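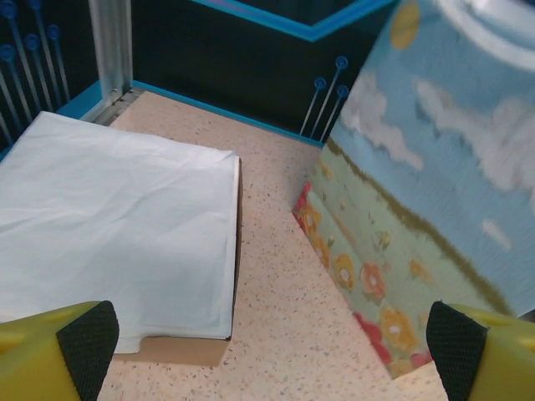
Plolero: a word list for moving house

Plolero is a plain text list of the things people write on the outside of moving boxes. It has nothing to do with what is inside them, a distinction the people doing the writing seem to have understood well. There are entries for "kitchen," entries for "kitchen 2," and a long, sad tail of entries for "misc."

The list started as a spelling file for Gakgate, a small label printing program that kept changing "duvets" to "duets." It outgrew that job in October and has lived on its own since.

What you get

labels.txt - one label per line, lowercased, in the order it was typed in
labels_raw.txt - the same lines with the original capitals, underlining turned into underscores, and all the exclamation points
rooms.csv - each label matched to a room, where a room could be guessed
stopwords.txt - 28 words that tell you nothing, starting with "stuff"
CHANGES - exactly what you'd expect

All files are UTF-8 with Unix line endings. If your editor shows the whole list as one very long line, your editor is older than the project and I wish you both well.

Where the labels came from

People sent them in. There was a web form, and after the web form broke there was an email address. I asked for the words only, copied as written, with no names, street addresses, or phone numbers. Some people sent those anyway. I took them out by hand, along with one recipe.

A large batch came from the Espinoza Street storage lockers, whose tenants were asked by a notice in the lobby. Those labels lean heavily toward holiday decorations and exercise equipment, so be careful before you draw conclusions about what a normal household owns. The lockers are where good intentions go to be charged monthly.

Format of rooms.csv

Five columns: label, room, confidence, language, note.

"room" is one of 12 values. The full set is at the top of the file as a comment, which breaks some CSV readers. Skip the first line if yours complains.

"confidence" is high, low, or shrug. I tried using numbers, and found I was choosing them by mood.

"language" is mostly en. There is a decent handful of es and a few lines of de that I can read only because "Keller" is doing all the work.

"note" is usually empty. When it isn't, it tends to explain a decision I would otherwise have to defend by email. See "bathroom books," which went to bathroom after a long exchange.

Known problems

"Den," "study," and "office" are three separate rooms in the older entries and one room in the newer ones. I meant to fix this and then moved house myself.

"Fragile" is treated as a label. It is arguably an instruction. If you are counting contents, drop it, together with "this side up," "heavy," "HEAVY," and "very heavy sorry."

Duplicates are kept on purpose in labels_raw.txt. They were also kept in labels.txt, by accident, until version 5. If you have an older copy, run it through sort -u before you trust any counts.

Labels over 70 characters were trimmed. Most of them were a full inventory followed by an apology. The trimmed ends are gone, so please don't ask for them.

Anything written on a box that was later crossed out is marked with a tilde. Boxes get used more than once and some of them have had fuller lives than the furniture. A label like "~shoes ~tax papers christmas" is one entry and should stay one entry.

Using it

Good for: autocomplete in a packing app, testing a label printer, making a fake inventory for a demo, settling an argument over whether anyone else has a box called "cables (good)." They do.

Not good for: insurance, customs forms, or working out what the average person owns. People write "books" on a box and put a toaster in it. The list records the claim and leaves the toaster alone.

Hondar, the little search script in the tools folder, will find near matches, so that "xmas," "x-mas," and "christmas" come up together. It is slow on purpose in the sense that I wrote it and did not make it fast.

Sending labels in

Copy the words as they appear on the box. Don't fix the spelling. "Draws" is a perfectly good label and everyone in the truck knew where it went.

One label per line. Say which language it's in if it isn't English. Please don't send me the contents - I have my own.

License

Public domain. Credit is nice but I won't come looking for it.

Last updated Friday, April 3, 2026. Version 5 is the current one. Next up is the den/study/office merge, for which I have set no date.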